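News > Press Releases > Robotics > Trukari Manipulation Data

Skelitz completes first collection phase of Trukari tabletop manipulation data

1,093 demonstrations recorded between June and October; 311 reserved for evaluation

22nd October. Skelitz has completed the first collection phase of Trukari, a set of recorded demonstrations intended for training robot arms to handle drinking vessels on ordinary tables. The set contains 1,093 demonstrations. Of these, 311 have been reserved for evaluation and will not be used in training. Delivery to the first licensee, the kitchen automation firm Reuter, begins this week.

Each demonstration consists of one complete attempt at one instruction, recorded from the moment the operator accepts the instruction to the moment the gripper is clear of the object. The operator guides the arm by hand controller. Camera images, joint positions, gripper opening and controller input are stored on a common clock. Trimming is limited to idle time before the first controller input. Pauses, corrections and second grasps within the attempt are kept.

The work covers five task families: lifting a cup and setting it down at a marked spot, moving a cup beside or away from another cup, nesting empty cups, placing a cup on a tray, and turning a lidded cup until its sip opening faces a stated direction. Instructions are written as short English sentences. Wording varies between attempts at the same task so that the learning system does not become tied to one phrase.

Lidded cups and grasp height

Lidded takeaway cups were given more recording time than any other object class. Three properties make them awkward for a two-finger gripper. The wall is thin and deforms under a load that a ceramic mug would not register. The body tapers, so parallel pressure applied low on the cup tends to push it upward through the fingers. The lid forms a ledge that can either support the grasp or come away from the cup, depending on where the fingers close.

Operators were instructed to approach from above and behind, with the camera at the wrist looking past the fingers toward the table. The preferred closing height is directly under the lid. Grasps on the lid itself were permitted only in a separately labeled group of attempts, which Reuter requested in order to train a detector for lids coming loose.
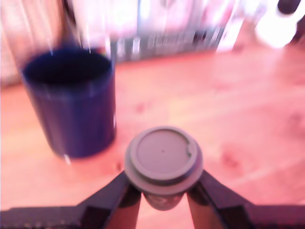 Wrist camera view during Trukari collection: a lidded cup held just beneath its lid, with a taller blue cup on the table beyond.

Most attempts place at least one other object within reach of the arm. The second object may be the target of the instruction, a reference point ("put the small cup to the left of the blue one"), or have no role in the task. The instruction alone determines which. Skelitz adopted this arrangement after trials in June, when a model trained on single-object recordings moved to whichever cup stood nearest the gripper regardless of what it had been told.

Motion blur and lighting

Images affected by motion blur have been retained. An earlier internal set, recorded last year and since withdrawn, was filtered by a sharpness score. The filter removed a large part of every fast arm movement, leaving the model with clear images of the arm at rest and few of the arm in transit. In use, the model hesitated whenever the incoming image softened. The Trukari recordings apply no sharpness filter. Each image carries a blur value instead, which licensees may use for weighting or ignore.

The same rule applies to color. White balance was left to the cameras, and recordings were made under mixed room light, including strong warm casts and overexposed backgrounds. No color correction has been applied to the delivered files. A color reference was recorded at the start of each session and is supplied separately for licensees who want to correct the images themselves.

Backgrounds were not cleared. Tables were used as they stood in the room, and items behind the working area were left in place unless they obstructed the arm.

"The camera moves with the hand, so a good share of what the model sees in service will be smeared," said Bernd Hollmann, head of data collection at Skelitz. "We had a set that looked very good on a slide and trained badly. For this one we wrote down the acceptance rules before the first session and left them alone, even in weeks when the material was ugly."

Annotation and acceptance

Annotation was carried out in Faker, the company's labeling tool, which despite its name handles no synthetic data. The name dates from an early version that generated placeholder recordings for testing the storage format. Faker displays the camera stream beside a plot of gripper opening and asks the annotator to mark five events: first contact, closed grasp, lift, placement and release. Events that do not occur in an attempt are marked absent. An attempt with no closed grasp is therefore a valid record.

Annotators see the instruction only after marking the events. The order was chosen to prevent the instruction from influencing where a lift or placement is marked. Once the instruction is shown, the annotator assigns one of three outcomes: completed, partly completed or not completed. A second annotator repeats the process without access to the first result. Where the two differ on the outcome, the attempt is reviewed by a third person. Where they differ on the time of an event, both times are stored.

Attempts were rejected for technical causes only: missing images, loss of clock synchronization, or an emergency stop. Poor handling was not grounds for rejection. Dropped cups, tipped cups and detached lids are present in the set and can be selected by label.

The evaluation portion was separated by session, with no session contributing to both portions. Splitting by individual attempt would have placed nearly identical tables and lighting on both sides and produced scores that could not be trusted. The evaluation sessions also contain cups that appear nowhere in the training portion.

Delivery to Reuter

Reuter will use the recordings to train the handling stage of a return counter on which used cups are sorted by type. The counter is scheduled for internal testing at the company's own canteen. Under the agreement, Reuter receives the full training portion and the annotation records. The evaluation portion stays with Skelitz, which will run Reuter's models against it on request and return scores per task family.

Reuter has also agreed to return recordings of failed grasps from the canteen test. These will be annotated in Faker under the same rules and considered for the second collection phase. They will be kept apart from the operator demonstrations, as they record the behavior of a trained model and carry no controller input.

Known limitations

All cups were empty. The recordings contain no liquid, and models trained on them should not be assumed to carry a full cup level. Transparent cups are represented by a small number of attempts, and the annotators' event times for these show wider disagreement than for opaque cups. Only two-finger grippers were used. Force at the fingertips was not measured; gripper opening and motor current are the nearest available signals.

Dark cups held in dark grippers present a further difficulty. Under low contrast the boundary between finger and cup wall cannot always be located in the image, and first contact was in such cases marked from the gripper plot. These records carry a flag.

Instructions exist in English only. Translations can be added by licensees without affecting the event labels.

Second phase

Preparation for the second phase has begun. It will add filled vessels, a second camera at a fixed position beside the table, and grasps from the side. The event list in Faker will be extended to include slip, defined as movement of the object relative to the fingers after closed grasp and before release. First-phase attempts will be annotated again for slip so that both phases can be used together.

Availability

The Trukari training portion is available under license to companies and research groups. Files are supplied in one archive per session with a plain-text index. A sample session, complete with annotation records and color reference, can be requested before signing. Evaluation runs are booked separately and are open to licensees only.

About Skelitz

Skelitz records and annotates manipulation data for makers of robot arms, grippers and handling equipment. The company operates its own collection rooms and trains its own operators. It does not sell robots.

Press contact

Inquiries about Trukari, the Faker labeling tool or the agreement with Reuter should be addressed to Bernd Hollmann, Data Collection, Skelitz.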